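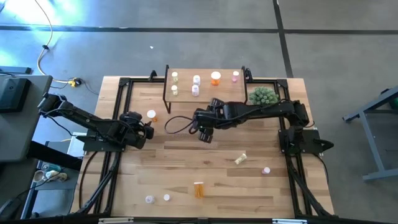
Mutside handling code: progress report to the Vasitz fund

December 2025
Prepared by Osian Griffiths

Where we are

We said in our first report that we wanted a written code of practice for two-armed bench work with small containers, short enough that people would read it and firm enough that two labs could follow it and get comparable records. We now have a full draft! It has 33 rules, it has been in daily use at our own bench since September, and Khamphan have been trying it at theirs with very little help from us. I'm delighted with how it is holding up, and the parts that aren't holding up are teaching us a great deal.

What the draft covers

The rules fall under setting the bench, running a session, stopping, and keeping the record. Setting the bench turned out to need the most words. Our first version said "place the bottles on the table and shelf", and every operator read that differently. The draft now asks for a start sheet with each item listed by type and cap colour, whether it begins on the shelf or the tabletop, and whether it begins upright or on its side. Lying down is a perfectly good start position. It just has to be written down, with the direction the neck points.

The stopping rules are the ones I'm proudest of. Anyone in the room may call a stop, in any words, and the operator stops first and asks afterwards. After a stop both arms go back to the rest pose before anyone reaches over the frame. We had some grumbling about lost time in the early weeks, and I've heard none since.

Trials so far

We have logged 140 sessions under the draft at our own bench. Drilus kindly read through the logs for us and marked every place where they couldn't tell what the starting layout had been. Their notes were blunt and enormously useful — most of the gaps came from sessions where a bottle had been nudged between runs and the operator carried on with the old sheet.

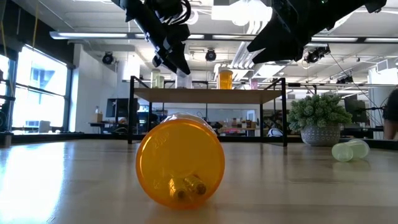 So rule 12 has been rewritten. A new sheet is needed whenever anything on the bench has moved between runs, even if it has moved by a finger's width, and the person who moved it fills it in. It sounds fussy. In use it takes a moment, and operators have started doing it without being reminded, which I count as a real success.

Rule 19, on cables, is still not right. We ask for a check that each arm can make its full reach without a loop catching on the gripper or the frame, but "full reach" means one thing to us and another to Khamphan. We are going to try a fixed set of poses for the check and see if that settles it.

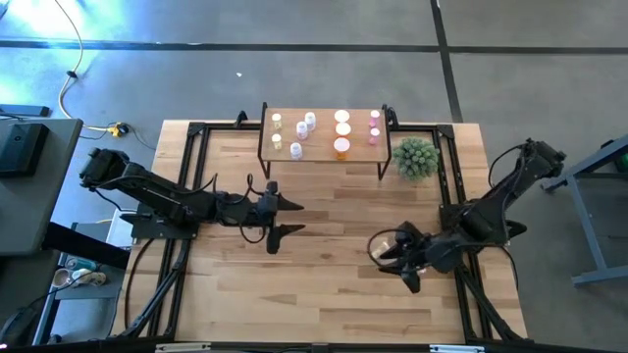

Wording for what counts as "shelved" has taken up a surprising number of our meetings. Drilus wanted it judged by position alone; we wanted the gripper to have let go as well, and that is the version in the draft. Take a bench with ten bottles up on the shelf while the right gripper still has a small see-through item between its fingers, down towards the lower middle of the table. The ten can be entered as shelved if both grippers are clear of them. The held item goes in as "in hand", with the arm named, however sure the operator is of where it is going next. Plants and other things that belong to the setting are entered once at the top of the sheet and left out of the tally.

Training

New operators do a half-day with the code before they run a session alone. We dropped the slides after the first group and now spend nearly all of it at the bench, filling in start sheets and practising stops. It's much more fun to teach, and people ask better questions.

Still to do

Agree the cable check with Khamphan and rewrite rule 19.
Cut the record-keeping section, currently the longest, to one page.
Have Drilus repeat their log review on a fresh batch.
Print the stopping rules as a card for each bench.

Spending is in line with the plan and we are not asking for any change to it. The comments file has more than 200 entries now, and I'd gladly send it over with the marked-up draft if the fund would like to see how the wording got to where it is.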